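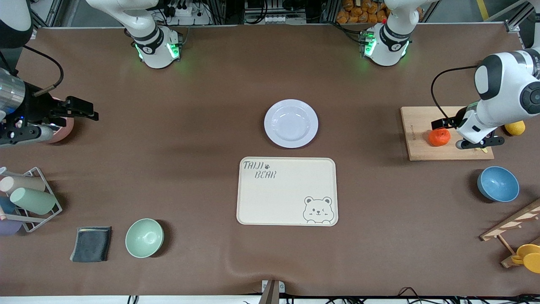

Light wooden cutting board on a brown tabletop.

How to Clean and Store a Removable Night Guard

A night guard protects the teeth from grinding and clenching during sleep. Proper care keeps the appliance comfortable and extends its useful life. Patients of Dirkel Dental Group should follow the steps on this page unless their dentist has given them different instructions.

What you will need

A soft toothbrush kept only for the night guard
Mild, unscented liquid soap
A ventilated storage case
Non-abrasive cleaning tablets, if your dentist has approved them

Daily cleaning

Step 1. Rinse the night guard under cool or lukewarm water as soon as you remove it in the morning. Hot water can warp the material and change the fit.

Step 2. Place a small drop of soap on the brush and clean the inner and outer surfaces gently. Do not use toothpaste. Many toothpastes contain abrasives that scratch the surface and allow bacteria to collect.

Step 3. Rinse again until no soap remains.

Step 4. Set the night guard on a clean, flat surface and allow it to air dry completely before closing it in the case.

Weekly soaking

Once a week, soak the night guard in a cleaning tablet solution for the time stated on the package. Rinse it well before wearing it. Do not combine tablets with mouthwash or bleach, and do not leave the appliance in solution overnight.

Storage

Wash the case with soap and water every 2 days and let it dry open. Keep it out of direct sunlight, away from heaters, and out of the reach of pets. Do not wrap the night guard in a tissue or napkin when traveling.

When to contact the office

Call the office if the night guard feels loose or tight, has a crack or rough edge, or causes soreness that continues after the first week of wear. Do not attempt to trim or reshape it at home. Please bring it to every checkup so that Dr. Nermina Hoxha can examine the fit.

Replacement requests are handled by Cillian Dunne at the front desk, extension 119. Have your patient number ready when you call.

Page last reviewed August 13, 2023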